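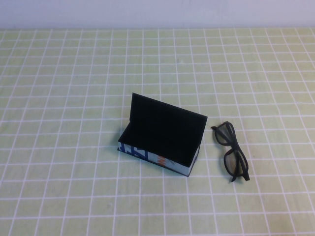
Spare eyewear is checked at the sorting tables before it goes back to the loan drawer. Each pair is looked over together with its case, and the two get separate entries, so a good frame in a bad case can still be partly passed. Cases are opened all the way and set down next to the glasses. A hinged lid that stands up by itself, like the one on the hard case with the black lining, can be looked at from the inside without holding it. Use the gridded cloth on the table and keep the wall side clear.

**Site:** Ullden, sorting room
**Checked by:** Weidong Zou
**Date:** 18 July 2026
**Previous check:** May
**Log entry:** 2780

## 1. Table and cloth

- [x] Cloth covers the full work area
- [x] No grit, crumbs or staples on the cloth
- [ ] Cloth lies flat

Comment: Light wrinkles. Not a reason to stop, but small screws roll into the folds and are hard to find again. Pull it tight before the next session. Do not iron it, the last one shrank.

- [x] Lamp working
- [x] Table does not rock

Comment: The folded card under the back leg is still doing the job. Proper foot on order from Hurkitz, no delivery date.

## 2. Cases

- [x] Lid opens and closes without force
- [x] Hinge holds the lid in place when open
- [x] Lining glued down at the corners
- [x] Nothing left inside (cloths, receipts, old labels)
- [x] No sharp edges on the trim
- [ ] Case has a loan sticker

Comment: Sticker missing on two of the hard cases. Both were wiped down in May with the strong cleaner and I think that is what took them off. Use soap and water on printed cases. New stickers are in the Rudutora box, second shelf.

Soft pouches are not accepted for thick frames. They get sat on.

## 3. Glasses

- [x] Temples fold and open evenly
- [x] Hinge screws flush, none missing
- [x] No cracks at the bridge or around the lens
- [x] Lenses seated in the frame, no movement when pressed lightly
- [x] Nose area smooth
- [ ] Lenses clean on both sides

Comment: Several pairs had fingerprints. Clean before returning to the drawer and leave folded next to the case until the lens is dry. Putting them away damp leaves marks on the lining.

One pair of reading glasses was pulled for a loose right temple. Tightened once, came loose again the same afternoon. Bagged and marked DO NOT LOAN.

Regular glasses are not safety glasses, whatever the thickness of the plastic. Anyone working at the bench grinder takes a pair from the rack by the door. I found a plain pair hanging on that rack and moved it back to the drawer.

## 4. Storage

- [x] Drawer runs freely and stops before falling out
- [x] Cases stored flat, one layer
- [ ] Drawer label matches contents

Comment: Label still says Yin, from when it held the hand tools. Needs changing. The drawer takes 700 mm of cases end to end and should not be filled past that or the back one jams.

## Open items

1. Stickers for the two hard cases
2. New label for the drawer
3. Repair or discard the bagged pair
4. Table foot, waiting on Hurkitz

Result: passed with comments. Items 1 and 2 to be done before the drawer is opened for loans.

W. Zou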